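Projects > Fundau > Sim evaluation > Tickets > Open > Success rate on cup task does not reproduce

Status: open, reassigned to evaluation
Component: simulated wrist view, cup grasp on cloth
Checkpoint: Drundell, step 33k

Summary

The Drundell write-up says the policy grasps the cup in 2000 simulated episodes with hardly any misses, and that the woven background makes the result carry over to real tables. I reran it with the config in the repo and got a success rate well below the one in the table. I'm filing this as a bug in the evaluation until someone shows me otherwise.

What I ran

Fresh install on the Statville machine, default seeds, no changes to the reward or the episode length. Total came to 3390 episodes because I let it keep going overnight to see if the rate would settle. It settled, low.

Things I ruled out:

- Wrong checkpoint. Hash matches the one in the release notes.
- Driver or renderer version. Rolled back to the listed one, same result.
- Action scaling. Compared the first 40 commands against the reference log and they agree to the last digit.
- Physics step. Halved it, no change worth reporting.

What I think is going on

The scoring script marks a success when the fingers close and the cup's height goes up at any point in the episode. It doesn't check that the cup is still held at the end. A cup that gets tipped onto its edge passes. My copy had the hold check turned on, left over from the Kristiansen task, and that alone explains most of the gap. So the number in the table may be a real number. I just don't think it measures grasping.

Second problem, separate from the first. The claim about the background rests on one ablation where the cloth texture was swapped for flat gray and the policy got worse. The authors read this as "the policy learned to deal with texture." It could just as easily mean the policy uses the cloth to work out where it is. The weave has a faded pink stripe running across it and some fainter color bands, and if those sit in the same place every episode they make a decent ruler. I'd want to see the cloth shifted and rotated before I believe anything about transfer.

The wrist view below is the kind of input I mean. The stripe is well clear of the cup, and all you get of the gripper is two small tips at the bottom. 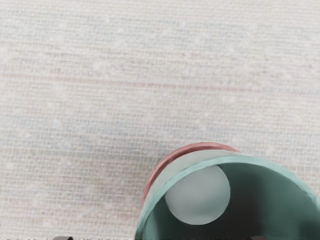 Requested changes

1. Turn on the hold check for every task and rerun the table. If the old score has to stay in for comparison, call it "lift at any time."
2. Randomize the offset and rotation of the cloth texture on reset. There is a flag for this in the config, but as far as I can tell nothing reads it.
3. Report results per seed. The averages hide two seeds that almost never succeed.

Update, Monday

Reply from the training side is that the hold check is "too strict for contact-rich settings." I don't follow. If the cup is on the cloth when the episode ends, it wasn't picked up.

Cloth offset is patched on my branch and a short run is in the queue. Rotation still crashes the renderer at certain angles, stack trace attached to the branch. Leave this open until both runs are in.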